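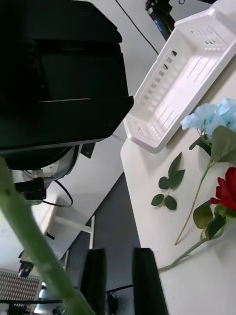 Step 4. Try both grippers on the flowers

I do this part with the fake flowers and the loose leaf sprigs, and it's my favorite bit of the whole setup!

4.1 Put the stems flat on the white table, one of them near the middle where both arms can get to it.

4.2 Open the fingers all the way in the Pirkton menu, then set grip force to 5. (Eero Salminen starts at 40, but he's braver than I am.)

4.3 Bring the left arm in slowly and close on the stem, well below the bloom. Hold for 2 seconds and write down whether it slipped.

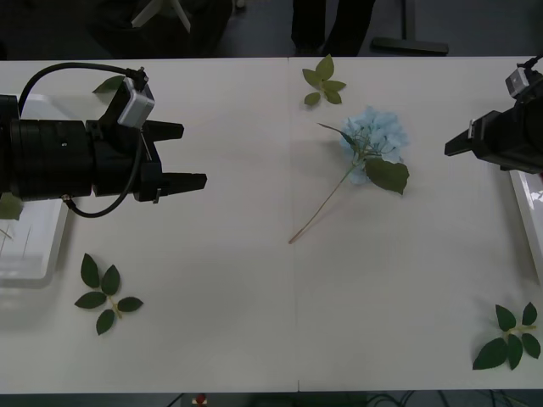
Then do the same thing from the right, with the same flower and the same force, or you can't compare your numbers later.

Note: check the cable loop by each gripper before you turn the wrist. I like a bit of slack there.

Caution: keep your hands off the table while either arm is live, even if a leaf slides somewhere annoying. Hit pause first, then move it.

4.4 Save the run as Caltatine 2 and go on to Step 5.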